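Tarkolus House, ground floor - electrical and fire walk-round, August
Inspected by: Kiri Baxter
Accompanied by: Keith Katene

1. Escape routes
Front and rear exits clear at 9 am. Rear door opens on a single push. Corridor width by the stationery store measured at 700 mm with the trolley parked there. FAIL. Trolley to be moved to the bay under the stairs.

2. Extinguishers
7 units checked. Pins and tags in place on all. Bracket beside the kitchen door is loose on its lower screw - refix before next visit.

3. Emergency lighting
Test run for 30 minutes. Fitting over the back stairs dimmed before the end of the test. FAIL. Replacement battery on order from Pryor.

4. Portable appliances
Kettle, fridge and both printers in date. Fan heater in the front office has no label and was withdrawn from use. W. Lockyer informed. 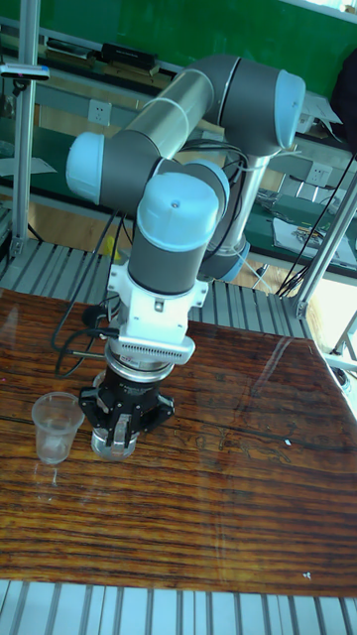 Ground floor, wooden tabletop.

5. Furniture and surfaces
Table joints firm, no splinters or lifted edges found by hand. Two chairs in the meeting room rock on their castors. Comment: not urgent, but tag them.

6. Fire doors
Closer on the store door is slow and does not latch from half open. Adjust and retest. Seals on the remaining doors intact.

7. First aid
Box complete apart from eyewash, expired. Reorder.

Actions for items 1, 3 and 6: N. McKinnon. Items 2 and 7: B. Cosgrove. Item 4 stays open until the heater is tested or scrapped.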